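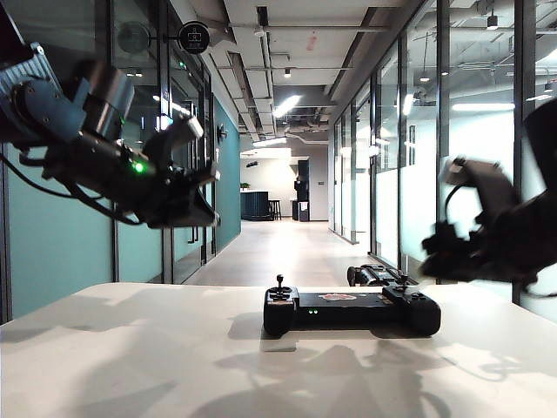 **Flenisow Motorcycles announces the Skokside 700, a parallel-twin middleweight for everyday riding**

*Revised twin-cylinder engine, new steel frame and longer service intervals head the list of changes*

Flenisow Motorcycles today announced the Skokside 700, a mid-sized road motorcycle that replaces the Skokside 650 in the company's lineup. The new model has a larger version of the company's liquid-cooled parallel-twin engine, a new tubular steel frame, a bigger fuel tank and a lower seat. It goes on sale through Flenisow dealers in January.

The Skokside name has been in the range through three generations. The outgoing 650 was sold mainly to commuters and to riders moving up from smaller machines, and dealer surveys showed that many of them kept the bike longer than the company had planned for. They asked for more pull when carrying a passenger, a more comfortable seat, and less time in the shop. Those requests set the direction for the 700.

"We had a long list from owners, and most of it was practical," said Callum Urquhart, head of product planning at Flenisow. "People wanted to be able to pass a truck on a two-lane road without going down two gears. They wanted to get both feet on the ground at a stoplight. We worked through the list in order."

## Engine

The Skokside 700 is powered by a 693 cc parallel twin with a 270-degree crankshaft and four valves per cylinder. The extra displacement comes from a longer stroke. The bore is unchanged, which let the engineering team carry over the proven cylinder head casting with new intake ports and a milder intake cam.

Peak torque is 53 lb-ft. The old engine made its best torque high in the rev range, and the new one reaches 90 percent of its maximum at 3,000 rpm and holds it through the middle of the tachometer. Peak power is slightly higher than before, but the change most riders will notice is at lower speeds, where the bike pulls cleanly in fourth gear from a walking-pace corner exit.

A single balance shaft sits ahead of the crankshaft and is driven directly by gear. The crankcase walls around it have been stiffened, and the front engine mounts now use rubber bushings. Together these reduce the buzz that owners of the 650 reported through the footpegs at highway speed.

The six-speed gearbox has taller fifth and sixth gears. An assist and slipper clutch is standard. Lever effort is lower than on the 650, and the span of the clutch lever can now be adjusted without tools.

Fuel is metered by two 38 mm throttle bodies with electronic control. There are two ride modes, Road and Rain. Rain mode softens the throttle response and raises the level of traction control. The mode can be changed on the move with the throttle closed, and the bike remembers the last setting when the key is turned off.

## Chassis and suspension

The frame is new. It is a tubular steel design with the engine as a stressed member, and a bolt-on rear subframe that can be replaced separately after a minor crash. Rake and trail are close to those of the 650. The swingarm is longer, and the wheelbase has grown slightly to give more stability with luggage.

The front suspension is a 41 mm telescopic fork supplied by Zerkness, with separate-function internals that put the damping in one leg and the spring preload adjustment in the other. At the rear, a single shock works through a linkage and has a remote preload knob that can be reached from the left side of the bike without removing a panel.

Braking is by two 300 mm front discs with four-piston radial calipers and a single rear disc. Anti-lock braking is standard and is now linked to a lean-angle sensor. The wheels are cast aluminum, 17 inches front and rear, with tire sizes that are widely stocked: 120/70 at the front and 160/60 at the rear.

Seat height is 30.9 inches. An optional low seat takes it down further, and an optional touring seat adds thicker foam for both rider and passenger. The handlebar is a tapered aluminum piece with two mounting positions. 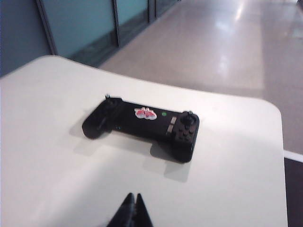
The fuel tank holds 4.5 gallons, up from 3.8 on the outgoing model. Its rear section is narrower at the knees, and the filler cap is now hinged so that it stays attached during refueling. Grab rails are included on all versions, as are mounting points for the company's side cases.

## Instruments and lighting

A five-inch color display replaces the LCD panel used on the 650. It shows speed, engine speed, gear position, fuel level and range, with a choice of two layouts. The display switches to a dark background at night. Riders who pair a phone can see incoming calls and simple turn arrows, and can control both from a four-way switch on the left handlebar.

All lighting is LED. The headlight is a new unit with a wider low beam, designed after owners reported dark patches at the edge of the road in slow turns. Turn signals cancel on their own. A USB-C socket is fitted beside the display, and a second one under the seat is available as an accessory.

## Service and running costs

Oil change intervals have been extended to 8,000 miles, and valve clearance checks to 20,000 miles. Access was a main concern during development. The air filter can be reached by lifting the tank on its rear hinge, and the battery sits under the rider's seat, where the 650 had it behind a side cover held by five fasteners.

The oil filter is now a spin-on type on the front of the engine. The coolant reservoir has a sight window that can be read from the right side with the bike on its sidestand. A centerstand is optional and can be fitted at home with hand tools.

"Our dealers told us where the time goes when a bike is in for service, and a lot of it was taking off panels and putting them back," Urquhart said. "On this one, a routine service means taking off the seat and one cover."

## Testing

Preproduction bikes were ridden in mixed conditions over the past two years, including winter commuting, mountain roads and long highway stretches with full luggage. One pair of bikes completed a 2,440-mile loop in a single trip, ridden two-up the whole way. The trip led to two changes before production: a revised passenger footpeg bracket that gives more heel room, and a different foam in the front part of the rider's seat.

Cold-start mapping was also revised late in the program. Early bikes held a high idle for longer than riders liked on cold mornings, and the final software brings the idle down sooner.

## Versions, colors and accessories

The Skokside 700 will be offered in two versions. The standard model comes in slate gray or dark red. The Skokside 700 Mittal adds a quickshifter, heated grips, a small windscreen, hand guards and the touring seat, and is painted deep green with a bronze frame. Mechanical parts are otherwise the same on both.

The accessory list at launch includes:

- side cases and top case, keyed to the ignition
- two windscreen heights
- centerstand
- heated grips (standard on the Mittal)
- low seat and touring seat
- engine guards
- radiator guard
- 12-volt socket with handlebar mount

Most accessories can be ordered with the motorcycle and fitted by the dealer before delivery. Side cases from the 650 can be used on the new bike with an adapter bracket, sold separately.

A restricted-power version for newer riders will be available in markets where license rules call for one. It can be converted to full power by a dealer through a software update and a throttle stop change.

## Availability and warranty

Dealers are taking orders now for delivery from January. Demonstration bikes will reach most showrooms before then, and customers can book a test ride directly with their local dealer. Prices for each market will be published when the first bikes ship to dealers.

The Skokside 700 is covered by a 24-month warranty with no mileage limit. An extension of 12 months can be bought at any time before the original warranty ends. Parts for the Skokside 650 will stay in the catalog, and the company will continue to supply service items and body panels for that model.

## About Flenisow Motorcycles

Flenisow Motorcycles designs and builds road motorcycles for daily use and touring. Its current range includes the Skokside middleweight family and a line of single-cylinder commuter models. The company sells its motorcycles through independent dealers.

**Media contact:** Callum Urquhart, Product Planning, Flenisow Motorcycles. Specification sheets for both versions are available on request. Specifications are subject to change and may vary by market.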